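Learning the chair: how Likent trains its barbers

Most people who get a haircut in Likent on a Tuesday pay less than on any other day. Tuesday is trainee day at Ahuja, the barber shop on the corner by the bus station, and the person holding the clippers may only have been at it a few months. The cut takes twice as long and a senior barber checks it before the cape comes off.

Pramila Tomar has run the shop's training chairs since she gave up her own column of regulars. She takes on 4 trainees at a time. They spend their first weeks sweeping, washing towels, taking bookings and watching. After that they work on training heads, and only then on people. 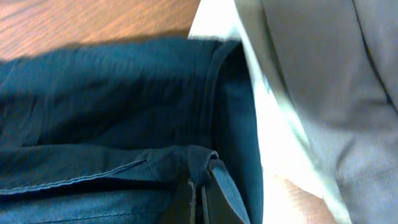
The first cut is nearly always a relative. Tomar would prefer it was not, as relatives are too polite. She wants trainees to hear a customer say that one side is longer than the other, and to learn how to put it right without fuss.

To sit the district practical test, a trainee needs 1686 logged hours. Every hour goes into a paper book and is signed the same day. The book covers clipper work, scissor work, wet shaving, cleaning of tools and what the rules call client care, which mostly means talking to people and knowing when to stop. A trainee who loses the book has to start the missing pages again.

Kuldeep Mathur lost his on a train. He was nearly 219 hours in at the time and it never came back. He now works at the second chair from the door, passed his test at the first try, and photographs the book of every trainee on a Friday night whether they ask him to or not.

The test itself lasts most of a day. Candidates bring their own model and their own kit, and are marked on one fade, one scissor cut and one shave. Hygiene is marked all the way through. Dropping a comb costs nothing if it goes straight into the dirty tray. Picking it up and carrying on is a fail.

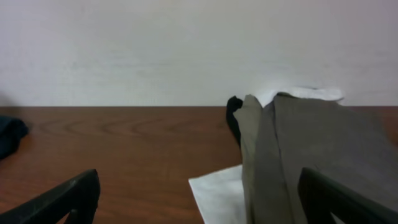
The cost of a kit

Clippers, scissors, razors, combs and a case come to more than many trainees earn in a month. Some shops lend a set and take it back at the end. Ahuja sells it to the trainee in instalments, without interest, and Tomar says she has been left unpaid once.

Mekivar, the wholesaler across town, keeps a shelf of reconditioned clippers for learners. They are cheaper, but the blades need setting and a beginner will not always know when they are out of line.

There is also the question of hours. Shops are not obliged to pay for time spent on training heads, and practice differs a good deal. Ahuja pays for all of it. Skeminance, a chain with 3 branches in the district, pays from the day a trainee first cuts for the public. 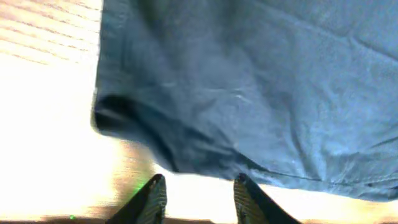
Oranuch Thongdee says the unpaid weeks are what put people off. She started at a chain, left after a month to work in a kitchen, and came back to barbering two years later when a shop offered her wages from the first morning. Of the group she began with, she is the only one still cutting hair.

Tomar would like the district to settle the matter with one rule for every shop. Until then she tells applicants to ask about pay before they ask about anything else.

The next intake at Ahuja starts in October. The tools will be laid out at eight, and the first job is still the towels.

More from Work and Trade
- The massage table makers of Mill Lane
- Dénes Pintér on forty years of wet shaving
- Should nail bars be inspected twice a year?
- Letters: what makes a fair tip

We use cookies to remember your settings and count visits to our pages. By carrying on reading you agree to this. Change your cookie choices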